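Why Does a Chessboard Have Two Colors?

By Daniyal Naqvi

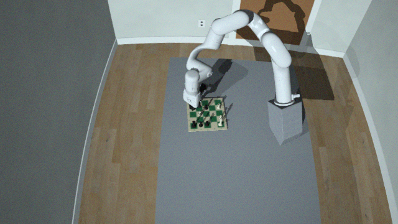

I learned chess from my grandpa, and the first thing I ever asked him was why the board had a pattern at all. He laughed and told me the first boards were plain! Chess grew out of an old game from India, more than 1,000 years ago, and people played it on squares that were all one color. Players in Europe started coloring every other square later on, and it made the game so much easier to follow. The colors don't have to be black and white, either. Green and cream, like on this little board, works great and is nice and easy on your eyes.

Now try this with a bishop. Bishops only move diagonally (corner to corner), so a bishop that starts on a light square stays on light squares for the whole game! You get 2 of them, one for each color. I still mix mine up sometimes.

Got a board at home? Put a knight on it and make one move. Did it change color? Try it again and see!

We use cookies to make this site work better. Accept | Manage settings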